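Card holders and wallet clutter: your questions
Print this page | E-mail this page

Do I need a card holder at all?

Probably less than the stores would like. Gendo sells one with 200 pockets, and I have yet to meet the person with 200 cards. Lay out what you carry and take away whatever you haven't used since January. If the rest fits in your wallet, keep your money.

What kind do you mean?

The booklet kind, with clear plastic sleeves bound down the middle and a cover that snaps shut. The pages curl when you turn them, which some people find charming. I don't.

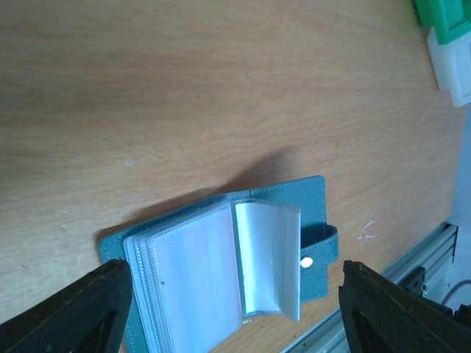 Is the leather real?

At these prices, assume it isn't. "Leatherette" and "vegan leather" mean plastic in most listings I've read. Stitching around the edge tells you very little. Farina wants $49 for theirs and Plismont wants $23, and I couldn't find $26 worth of difference.

How should I sort the cards?

Empty the sleeves first and work on a bare table. A small tray with compartments helps: bank cards in one, store cards in another, and a third for the ones you can't identify. Fill the front sleeves with what you use weekly.

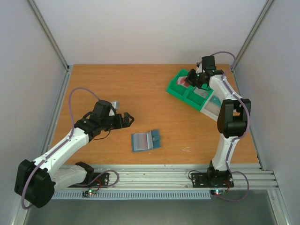

Katia Messina writes that sorting by type never lasted a month in her house, and that she now files everything by expiration date and throws out from the front. I'm not convinced, but it does get rid of the dead ones.

Will it block card skimmers?

Gromach says so on the box. I'd want to see a test before paying extra - the word "shield" is not a test. 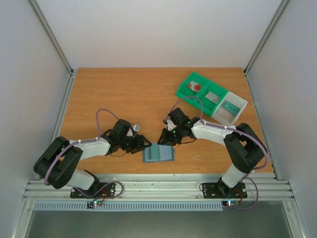
The same goes for "lifetime" snaps. Mine gave up after nine months, and the lifetime in question seems to have been the snap's.
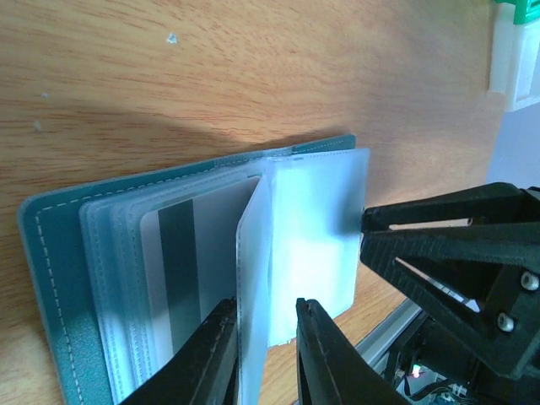

Can I put two cards in one sleeve?

Back to back, if they're thin. Raised numbers stretch the plastic, and then single cards slide out.

Related items
Desk trays: how many compartments is too many?
Loyalty cards worth dropping
Cleaning cloudy plastic sleeves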